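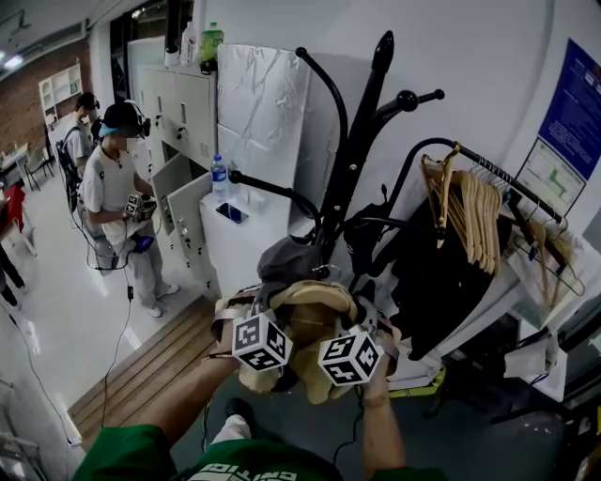 Plakwood Cloakroom Handling Set: Data Card

Summary

The Plakwood Cloakroom Handling Set contains 871 recorded episodes of cloakroom and locker tasks performed by staff with handheld grippers. Telby prepared the set for the training of manipulation policies that will support garment and bag handling in staff changing areas. The episodes cover hanging and retrieving bags, caps and jackets on a coat stand, and work at open metal lockers.

Maintainer: Desta Ejigu
Workplace liaison: Hawi Moges
Annotation lead: Eyerusalem Ambaye

Collection

Each participant holds a pair of grippers fitted with marker cubes and wears a headset. Several participants may work in the same room at once, so other people appear in many episodes. Participants were instructed to work at their normal pace and to repeat a task only if an item fell to the floor. Such episodes were kept and carry the tag "dropped".

Contents

Episodes: 871
Coat stand tasks: 468
Locker tasks: 403
Episodes tagged "dropped": 57

A further 193 episodes were withheld at the request of participants or after privacy review. They are not included in the totals.

Effect on staff

Cloakroom duty at Plakwood has been a shared task, taken in turns at the start and end of each shift. Under the pilot agreement, the Irorness system will take over the return of unclaimed items to lockers. Staff will continue to receive items in person and to settle all questions of ownership. No position is removed under the agreement, and the hours released are assigned to training.

Staff raised two concerns during consultation. The first was that recordings might be used to measure individual speed. Timing data is therefore released by episode only, with no participant identifier, and supervisors have no access to the raw recordings. The second was strain on the wrists and neck. Sessions were shortened in May after Bezawit Abera reviewed the comfort forms, and participants may stop at any point without loss of pay.

Known limitations

— Soft bags with loose straps are labeled less consistently than caps.
— Marker tracking degrades when one cube passes behind a hanging garment.
— All participants were adults who already knew the room layout.

Access

Requests should be sent to Gaurav Kushwaha at Telby with a short statement of intended use. Use of the set for employee monitoring is not permitted.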